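Do Small Venues Really Build a Local Music Scene?
Student project report, Ye-rin Bang
Jul 10, 2019

1. The claim

People who run small rooms like to say that a good opening bill creates a scene. I heard it from the owner of Bundbridge, from two bands, and from a poster. I wanted to know if it holds up for our town, where Bundbridge started putting on indie and folk nights in March in what used to be a carpet store.

2. What I did

I went to every show I could get into and handed out a paper survey at the door. I gave out 600 forms and got 479 back, which sounds great until you read them. A lot of people skipped the second page. After I threw out the ones with no answer to the main question ("Have you seen any of tonight's acts before?"), I had 362 left. Everything was typed into a spreadsheet at school.

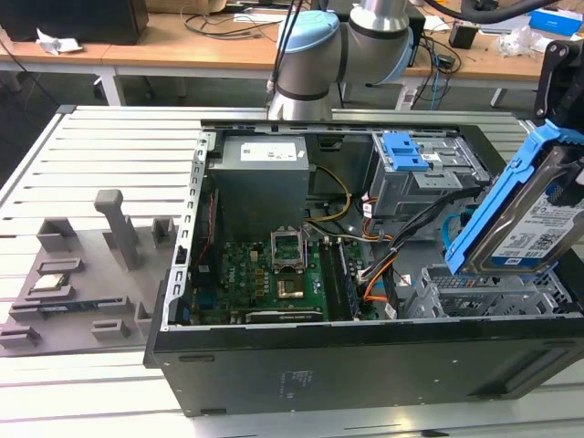
Fig. 1. Desktop tower with the side panel off and the CPU socket open.

3. What the forms say

Most people came because they knew someone on stage. The night the local trio Saronero played, the room was full for their set and thinned out badly before Katayama, the touring act, had finished tuning. The owner called it a sold-out evening. It was, for forty minutes.

Very few people wrote down a band they had discovered at Bundbridge and gone to see somewhere else - and I would expect that answer to be common if a scene were growing. Then again, I only asked people who were already inside, so I can't say anything about those who stayed home or went to Trovier, the bigger bar across the river with the cover bands.

4. Problems

The question about money was badly worded. Some people gave the ticket price and others gave what they spent on drinks, so I left it out. I also knew several of the performers, which may have made their friends nicer on the forms.

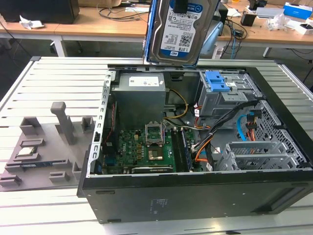 Berhanu Admasu read a draft and thinks I am too hard on the place. His view is that a few months is nothing, that friends of the band are how every audience begins, and that I should hand out the same form next spring before deciding anything. He also pointed out that a touring act on a school night was never going to hold the room.

I accept the part about time. I am less sure about the rest, as the Friday shows emptied out the same way.

5. Where this leaves the claim

Unproven, on my numbers. Bundbridge has decent sound and cheap tickets, and I would go back. Calling it a scene seems early. If someone repeats the survey, they should put the main question on the first page and collect the forms after the last set.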